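4.2 Waste heat in the ventilation plant at Brallcombe

Metering began in August and covered 16 air handling units across the two wings. Benkirane and Ellis read the logged values at fixed intervals, while Bellis checked them against the supply bills. Of the 23 faults recorded, most concerned dampers that stayed open outside working hours. The Slaoui method was then used to estimate the heat lost overnight, giving a mean of 702 kWh per week before any repair.

Sorting of drinks containers, including bottles and cans, is shown in Figure 3.
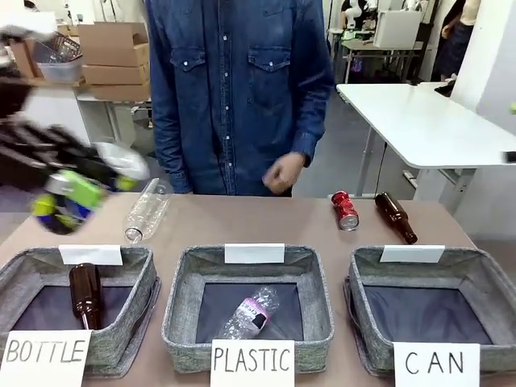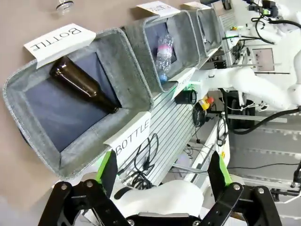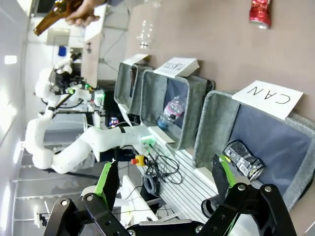
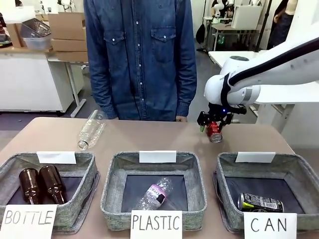
4.3 Limits of the metering

Two units shared one meter, and their use could not be told apart. Readings from the east wing were also taken by hand for 20 days while the Clukar logger was being replaced. These values were kept in the totals but left out of the night-time estimate.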